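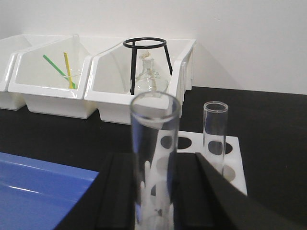 **Lab Handling › Demonstrations & Visits**

# Vatora Bench Arm: come and see it run

We have always thought a bench arm is a hard thing to buy from a list of specs, so we keep one set up in our Trillen showroom and invite people to come and watch it handle glass for as long as they like. Bring your lunch if you want to — several visitors have, and there is a table out in the hall for it!

The demo bench is laid out the way a small teaching lab might be, with a white rack for the test tubes and open-front bins along the wall for beakers, flasks and stands. The Vatora takes hold of a tube low down, near the base, with two black fingers, and the camera at the wrist gives you a close view on the big screen while it works. Clear glass is the thing most people ask us about, and we're always happy to spend the whole visit on it.

Snædís Toft runs the visits and will gladly hand you the controls once you've watched a few moves. Bethel Endale looks after the grippers, so save your questions on finger pads and grip force for her (she will probably answer them with a drawer full of spare parts open in front of you).

**What a visit includes**

- A guided session at the bench, up to 3 people at a time
- Time on the controls, with one of us beside you
- A try with your own glassware, as long as it comes clean and empty
- A written quote afterward, if you ask for one

**Ordering details**

| Item | Part no. |
|---|---|
| Vatora Bench Arm with two-finger gripper | 2431 |
| Wrist camera kit | 545 |

The Hanel controller is sold separately, and so is the Ait Brahim bench mount. Both can be looked over during your visit, and if you already own an older Hanel unit, do bring the model number along — Snædís can check whether it will work with the arm before you spend anything.

Our next open day is in June. Private visits can be booked through the showroom desk all year.

*Page updated February 2021*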